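Fenlow Specials: restaurant and bar deals, October release

A plain text table of happy hours, two-for-one nights, kids-eat-free offers and other limited deals at chain and independent restaurants.

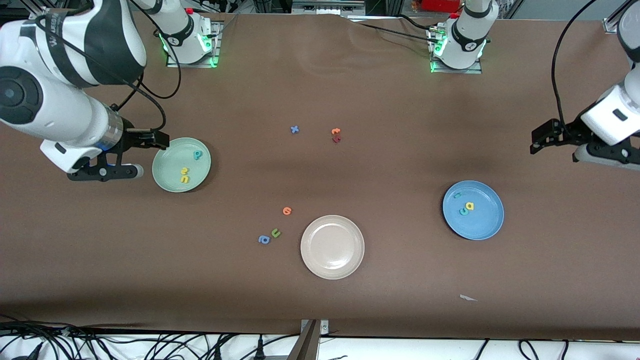 Carmela Morelli wrote after the first release that half the entries she tried were no use to her, as the price was right but the deal only ran in the bar section and the file didn't say so. There is now a column for it, called seating. Please keep sending notes like that one.

What's in the file

There are 955 rows. Each row is one offer at one location. If a chain runs the same offer at every restaurant in a city, it still gets a row per location, because managers opt out more often than the head office pages suggest.

Columns:

offer_id: a number, never reused
venue: name as it appears on the menu
locality: suburb or neighbourhood, not the postal city
offer_text: the offer in the venue's own words, up to 500 characters
price: the advertised price in local dollars, tax treatment as advertised
category: drink, starter, main, dessert, set menu, kids, other
seating: bar, dining room, patio, any, unknown
starts and ends: blank if the venue gives no date
hours: free text, as venues write these in all sorts of ways
dine_in: yes, no, unknown
source: menu, sign, website, phone
checked_by: initials

Cocktails priced by the jug are under drink with the jug price. We don't divide it into glasses. Wing nights priced per wing go under starter, and the minimum order, if there is one, is at the end of offer_text.

How it was collected

Most rows come from printed menus and table cards. Kausar Zaidi and Tariq Ghumman typed these up in Usmani, our old entry form, and the rows were moved to Wallov in October. The move broke some accented letters in dessert names. We fixed the ones we found. If you see a crème brûlée with a question mark in it, send the offer_id.

Phone checks were done on 100 rows picked at random. The caller asked three things: is the deal still on, what does it cost, and do you have to order anything else to get it. Where the answer didn't match the menu, the row was changed to match the phone answer and source was set to phone. We did not go back and change other locations of the same chain.

Known problems

Birthday freebies are patchy. Most need an app or an email sign-up, and the terms change without notice. Treat them as a hint and ask the restaurant.

Offers with a loyalty card price are listed at the price without the card. If the deal is only for card holders, offer_text says "members".

The hours column can't be sorted. Fouzia Lodhi has started splitting it into opening and closing times, but "late" and "till close" turn up a lot, and we haven't agreed on what to do with them.

Alcohol rules differ by province and state, and some places can't advertise a drink price below a set minimum. A missing drink deal may mean the venue isn't allowed to print it. It may also mean we missed it.

Two localities share the name Flolis. The northern one is written Flolis North in the file, even though the signs there don't use it.

What it's good for

Finding somewhere cheap to eat, comparing what different kinds of restaurants discount, or looking at how offers are worded. It isn't a price index. Regular menu prices were not collected, so you can't work out the size of a discount from this file.

Please don't republish the rows as current deals without checking them. Restaurants have had customers turn up with printouts of offers that had ended, and it's the server who has to deal with it.

Changes in this version

Added seating.
Renamed place to locality.
Removed 2 duplicate rows for the same burger and beer special.
Moved gift card bonuses out of the file. They aren't meals.
Set blank prices to empty instead of zero, so they no longer come up as free.

Corrections

Send the offer_id and what's wrong with it to Sem De Smet. A photo of the menu helps, but a plain sentence will do. For a new offer, give the venue, the locality, the price and the date you saw it. Corrections are added in batches, and the next batch goes in after the holiday menus come down.

Last edited December 24, 2025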